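Sterkex Storage Ottoman, 19 months in

I bought the Sterkex ottoman in a fit of optimism about blankets. We had too many of them and they lived on the floor, and the store in Wamatthorpe had one on display with its lid up, looking like it had never been asked to hold anything heavier than a magazine. It cost $255. I talked myself into it by adding up what I'd spent on baskets.

Assembly is four legs and a lid hinge. The instructions claim one person can do it, and one person can, if that person has a knee to spare for holding the box still. The legs screw in by hand. The hinge wants a short screwdriver, which the kit doesn't include, and a long one won't fit because the base is in the way. I borrowed a stubby one from my neighbor Jouko Toivonen and still have it.

First, the lid. It has a soft-close arm, and for the first few months it came down like an elevator. By May it had picked up speed. It now closes in two stages, a slow polite one and then a thump. I called the store and got Zainab Edet, who was very nice and told me to tighten the arm a quarter turn. That helped for 18 days. I've stopped tightening it and started moving my fingers.

The inside holds four blankets if you fold them, three if you're my family. The lining is thin black stuff that sheds a bit, so anything pale comes out looking like it slept with a cat. Put the dark blankets at the bottom.

As a footrest it's a touch too high. As a coffee table it's fine with a tray and a disaster without one. As extra seating it beats every folding chair we own, and guests go for it first, which means the blankets are locked up exactly when somebody gets cold.

Fabric next, and we have plenty of gray in this house to compare it with.

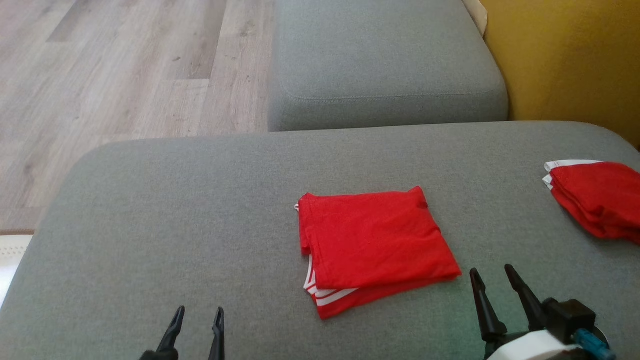 Homa Dehghan
Home and Furniture Reviewer

Flecked gray is the right choice for people who eat near their furniture. Crumbs vanish into it. The ottoman's cover has taken coffee, pen and one slice of pizza, and the coffee came out with dish soap and cold water. The pen is still with us. I turned that side to the wall. There's a little pilling along the front edge where heels land, and a fabric shaver deals with it in a couple of minutes.

The cover doesn't come off, and I'd take a star away for that alone. Bukola Oyelaran in Illedport wrote to me about the Ezeani version, which has a zipper and costs more, and she says the zipper catches on her socks. So pick your annoyance.

Would I buy it again? At the sale price, yes. At full price I'd go back and look at the baskets.

Three and a half stars. Jouko, your screwdriver is in the ottoman, under the blankets.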